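How does a robot know where the tomato is?

Hello! I'm Shota Furukawa and I write software for robot hands. I don't build the hands (I once tried to fix my own bike and ended up with a spare bolt, so it's best that I don't). My job is all the thinking that goes on between a camera seeing something and a pair of fingers closing on it.

When I visit schools I'm always asked whether robots are clever. I usually answer with a question of my own. How did you pick up your pencil this morning?

Most people look at me as if I've lost my marbles. You just pick it up! But try it again slowly. Your eyes find the pencil. Your brain works out how far away it is and which way it's pointing. Your arm sets off, your fingers open a bit wider than the pencil, and then they close and stop closing at the right moment. If it slips, you squeeze harder, and all that time you were probably talking about football.

A robot has to have every one of those jobs written down for it in software. We split them up and give them names, and the first is perception.

Perception: what am I looking at?

A camera doesn't see a tomato. It sees a huge grid of tiny coloured squares called pixels, and each pixel is really just a few numbers saying how red, how green and how blue it is. So the first piece of our software, which we call Dravard, gets handed an enormous heap of numbers and has to say, "Right, there's a round thing here, and another round thing there."

One round thing on a plain white table is easy. A whole pile of them in a bowl is much harder, and I love it, because it makes the software sweat.

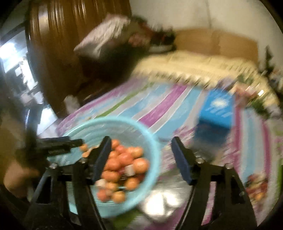

Think about a heap of anything round. You can see the ones on top, but only slices of the ones underneath. You know that a slice of orange peeping out is part of a whole ball, because you've been looking at balls since you were a baby. Software doesn't start out knowing that. If two things are the same colour and touching, it may decide they're one long lumpy thing. I've seen Dravard look at two tomatoes and report, very confidently, one potato.

Shiny things are a nuisance as well. A bright spot of light on something red makes those pixels white, so the software may think there's a hole there, or a bit of paper. And stripes! Stripes have lots of edges, and software hunts for edges when it wants to know where an object stops. Put a box on a stripy sheet and suddenly there are edges all over the place that have nothing to do with the box.

So we teach it with lots and lots of pictures. A person draws round each object and writes down what it is, and the software makes a guess, gets told how wrong it was, changes itself a tiny bit and guesses again. We gave Dravard 2000 pictures in its first set of lessons. It was still pretty hopeless after those, if you want to know, but it had stopped saying potato.

Planning: how do I get there?

Let's say the software has found its tomato. Hooray! Now it has to decide how to reach it, and that's planning. Our planner is called Huvden and it's a fussy thing.

Pretend your finger and thumb are the gripper. Put some socks in a mixing bowl and try to pinch one without touching the side of the bowl. You can't come in flat from the side because the rim is in the way. You have to come from above, and you also have to choose which way to turn your hand, because your finger and thumb both need a gap to go down into. If another sock is jammed up against yours, there's no gap on that side, so you turn your wrist and try again.

Huvden does the same thing with sums. For each object it thinks up 20 different ways of grabbing and gives each one a score. Would a finger bump the rim? Lose points. Is something lying on top? Lose lots of points. Are both sides nice and clear? Have some points! Then it goes with the winner. If every single score is rubbish, it moves on to another object, and I think that's a very sensible rule for life, or at least for tidying my desk.
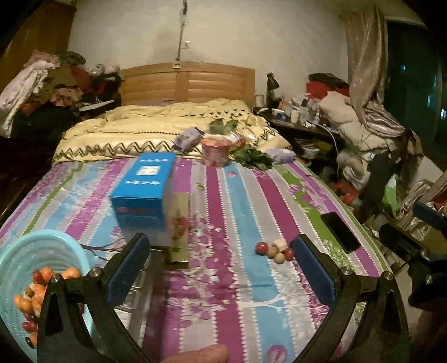
Becerra Robot Software Club, Juniors' Pages

Now have a proper look at that bed, because there's a lot on it. There's a blue box with a tall pale gold carton next to it, and both of them have gone blurry. To you they're still boxes. To perception software they're a headache, because the edges it wants so badly have turned into smears, and you can even see through the gold carton a bit. Which bit is box and which bit is bed? Tricky!

Then see if you can find the black phone, which is lying face down over on the right. It's dark and flat, and flat things are horrible for planners. There's hardly any side to hold. You'd slide a fingernail under it, but a gripper with chunky pads hasn't got fingernails. Compare that with the green leafy vegetables further up the bed, which are floppy and have no tidy shape at all. If I asked you to draw a box round them, you'd have to decide whether every last leaf was in or out. And a clear plastic bag (there's one behind the pink cup-shaped pot) is worse still. The camera looks straight through some of it and sees whatever is behind.

I'd start with the little orange and red fruits in the blue basket, bottom left. They're a cheerful colour and a good size for two fingers. What would you start with?

Control: do it, and keep checking

The last job is called control. Planning says "go there and pinch", and control is the part that makes the motors do it. Ours is called Provamen. It's the smallest of the three programs and the one I worry about most.

Here's why checking matters. Shut your eyes and try to touch the end of a pencil on the far side of the table. You'll be close, but I bet you miss. Now do it with your eyes open. Your hand probably wobbles a little on the way, and you fix the wobble without noticing. That going round and round (look, move a bit, look again, move a bit more) is called a feedback loop.

Provamen goes round its loop 30 times every second. Each time it asks where the fingers are, where they ought to be, and how big the difference is. A big difference means a faster move. A small one means slow down, you're nearly there. When we first wrote it we forgot the slowing down part, and the gripper whizzed past its target, whizzed back, whizzed past again and sat there shaking like a wet dog. We call that overshooting. I laughed so much I had to go and get a glass of water, and then I spent two days fixing it.

Squeezing has its own loop. Too soft and the fruit falls. Too hard and, well, you've got juice. The software closes the fingers a tiny amount, checks how hard they're pushing, and closes a tiny amount more.

Have a go at home

You need a friend, a scarf for a blindfold, a bowl and some rolled-up socks.

One of you is perception and planning. You can look, but you mustn't touch. The other is control, and wears the blindfold. Perception has to get control's hand to a sock using only words like "left", "forward", "down", "open" and "close". You aren't allowed to say "over there" or "the blue one", because control can't see blue.

Then swap over and try it where you may only speak once, right at the start, and have to give all the instructions in one go. That's a robot with no feedback loop. Put the bowl somewhere it won't matter if it gets knocked on the floor.

We're playing the big version in November with a whole table of objects. If you find a really good thing that's hard to pick up, tell us what it is and we'll put it on the table. Somebody has already suggested jelly, and I've said yes.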